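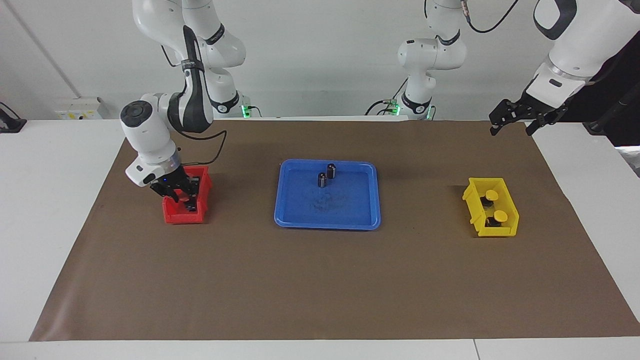
The stores manager at Clilto has run the spare parts room at the Drurholm depot for 14 years. The depot repairs pumps and valves for water companies, and the room holds 617 separate part numbers, most of them small enough to lose in a pocket. We spoke in the depot canteen at half past ten, between deliveries.

The first subject was labels. "A bin label has to be read by someone who is holding something in the other hand," the manager said. "Part number at the top, large. Description underneath. Reorder quantity at the bottom right. If you put the supplier's code on as well, people will write down the supplier's code."

Stock is controlled by a two-bin method. Each part has a front bin and a rear bin. When the front one is empty, its card goes in a tray by the door, the rear bin moves forward and the order is raised that afternoon. The method is old and the manager makes no claims for it. "It fails when somebody tops up the front from the back. Then both run out together and the card is still sitting there."

How often does that happen? "Twice last winter. Both times it was O-rings."

Reorder quantities are set from the longest delivery time on record for the part, multiplied by weekly use, plus a margin. The margin is a quarter for most items. For the 194 parts bought only from Manzano it is a half, as those orders are grouped and sent once a month.

In February the depot moved its records from a spreadsheet to Clirkar, a stock program already used at two other Clilto sites. The manager was asked whether this had reduced the work.

"It moved the work. I used to spend Friday correcting figures. Now I spend ten minutes a day correcting units. One supplier sells washers by the hundred and another sells them by weight, and the program wants each."

The annual count will stay on paper. Two people count each shelf separately and compare sheets at the end, with a third count if they differ. Small fixings are weighed against a sample of fifty.

The next job is the bottom row of shelving, where the gland packing is kept. The manager wants it raised by around 2 inches so that a broom will go underneath. The request has been with the site office since the spring.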